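Search this site
Search
Menu

Can a Machine Do the Washing Up Yet? A Sceptical Look at Two-Armed Dish Wiping
Student Project Report, Household Automation Unit, Parsons College
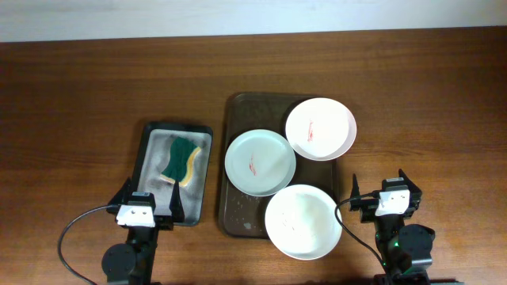
Figure 1. The dish-wiping station: sponge on the left tray, two bowls and a plate on the brown tray, one gripper on each side.

1. Background

Our group picked dishes because every brochure for a home robot seems to include them. The flyer for the Corkeo kitchen helper promises "a clean sink by breakfast", and the Fomton catalogue has a whole page on clearing the table. We wanted to know how much of that could be reproduced in a college lab by students with one semester, two small arms and a sponge from the supermarket.

The short answer is some of it, slowly, and with a person standing close by the whole time. The longer answer takes up the rest of this report.

2. The task

We cut the job down until it was hardly washing up at all. There was no sink, no running water and no detergent. The left arm had to pick up a kitchen sponge from a small black tray. The right arm had to steady a dish. The left arm then wiped the red sauce off the inside of the dish and put the sponge back on its tray. The dishes were the ones in Figure 1, a plate and two bowls, one of them deeper than the other.

We used sauce for the mess as the colour shows up well against pale crockery. A thin streak or a few small marks was the standard amount. Anyone who has scraped a lasagne dish will see that we were being generous to the machine.

A run counted as a success if the marker, who had not watched the run, could find no red on the eating surface afterwards. A dish that was clean but had been dragged off the tray was a failure. We argued over that rule for most of a Friday and I still think it was the right one. A person who cleans your plate and drops it on the floor has not helped you.

3. Method

The arms were first driven by hand so that we had recordings to train from. We collected 677 of these demonstrations over the semester, which was far more work than the project plan allowed for. The control software was Ferach, the teaching package already installed on the lab machine. We left its settings alone apart from the speed limit, which we lowered after the right arm hit the table twice in the first week.

For the final test we did 46 runs without a person driving. Dishes were put back in the same general area each time but not on marked spots. Our supervisor suggested marking the spots with tape. We decided against it, as nobody's kitchen bench has tape on it.

4. Results

Of the 46 runs, 39 ended with the sponge picked up properly. This was the best figure we got and the one we would put on a poster if we were selling something. Picking up a sponge is a forgiving job, though. It squashes, it doesn't roll, and a grip that is off by a centimetre still works.

Wiping went a lot worse. The plate was the easiest of the three dishes, and we had some runs on it that looked quite natural. On the shallower bowl the sponge tended to skate over the mark and spread it. The deep bowl was where the project more or less stopped. The fingers have to go down inside the rim while the other hand holds the outside, and the two arms got in each other's way. Only 2 runs on the deep bowl met our rule.

Time was the other problem. We had planned to compare the arms with a person doing the same job and then dropped the comparison, which would have been silly. A first-year student who wandered in for a charger wiped all three dishes while we were still waiting for the software to load.

5. Discussion

It is tempting to say that more demonstrations would fix this. They might help with the skating. I am less sure they would help with the deep bowl, where the trouble was partly that a two-fingered gripper is a poor shape for the job. People wash a bowl by turning it in one hand and pressing with the flat of the other. Our arms could pinch.

Pressure was also a guess. The system had camera views and joint positions to go on, but it had no sense of how hard the sponge was pushing. When it pressed too lightly the sauce stayed, and when it pressed too hard the dish moved. A stuck-on mark needs more force than a fresh one, and we never tested a stuck-on mark at all.

Then there is everything we left out: hot water, glassware, knives, greasy pans, stacking the rack, wringing out the sponge, and noticing that the sponge is past it and should go in the bin. Somebody also had to dab the sauce on, reset the dishes and restart the software – all by hand. If that time is included, the machine made more housework than it did.

To be fair to it, the sponge pick-up worked without any special fixture, and the arms did return to their resting positions on their own in every run. In a shop or canteen where every dish was the same and sat in the same holder, I can imagine a useful version. That kitchen would be built around the machine, and a dishwasher already does that job for less money.

6. Limitations

We used one sponge type, one sauce and three dishes. The lighting was ordinary room lighting and was not controlled. The marker judged by eye. We had no way of checking hygiene, so "clean" in this report means only that no red could be seen.

7. Further work

Next semester's group will have the same arms. We recommend that they drop the deep bowl, add a force sensor if the budget stretches to it, and try a wiping pad fixed to the left arm in place of a held sponge. They should also book the lab for mornings, when the network is quicker.

Contact the Unit | Copyright Parsons College | Back to top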